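Last updated: March

Speaker notes, student robotics evening (Farngate hall, slot is 7 min, DON'T run over)

Hi, I'm Effie Geddes, second-year, Kiltberg kitting team. Thank Sheyla for the room. Clicker is on the lectern, check it first.

Open with the question. Who here has untangled earphones with 2 fingers? Wait for hands. OK so that's our project.

The task: Javton kit. Robot takes parts out of bins, puts one set in the tray. Solenoid, round board, harnesses. Sounds easy. Boards were easy-ish. Harnesses ate the whole term.

NEXT SLIDE

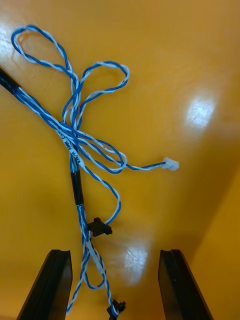
Slide 3. Wrist camera view, blue and white harness

Let them look at it a second. Say: find the end. Point at the white connector, then the black ones. Loops cross each other, so where do you grab? Our first answer was "the middle". Bad answer. Middle comes up, everything else comes with it.
Chiến's rule, which we use now: go for a connector or a stiff bit, like the black heat shrink. Wires last.
Glare too. Shiny bins, bright lights, the detector kept calling the glare a conector. Sixten spent two evenings on that. Matte tape helped a bit, didn't fix it.

Numbers (say slowly): 665 practice grabs logged since we started. Nearly 50 thrown out, bad labels, my fault mostly. Don't apologize for it, just say it and move on.

Then layout. Skip the old layout slide if past 4 min.

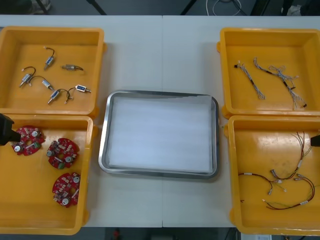
Layout took us three tries and I think it matters more than the code. First try was one big bin, all mixed, total mess. Now each kind of part gets its own yellow bin and the tray goes in the middle, bins either side, so an arm on the left and an arm on the right don't have to fight over the same space. Mention the flat white liner in the tray, Annatjie's idea, parts slid around on bare steel. Also say harnesses are split by type, the red/brown/yellow/green ones get a bin to themselves. Mixing types was how we got the worst knots.

If somebody asks about cost: send them to Annatjie, she has the sheet.
If somebody asks why not just use hooks to hang the harnesses: fair, we might, but the Cairns rules say parts start loose in a bin.
If somebody asks about speed: slow. Slower than Sixten by hand. Say so.

Last bit, what's next. Handing a harness from one arm to teh other. Sheyla is writing that part. Need two more people who can label pictures, no coding needed, sign-up sheet by the door. Thanks, questions.

Related
Speaker notes: soldering night for beginners
Kiltberg team: parts list and bin sizes
Cairns entry, draft rules summary
How we label grabs (Chiến Quách)

Contact the Kiltberg student team | © Kiltberg student team | Back to top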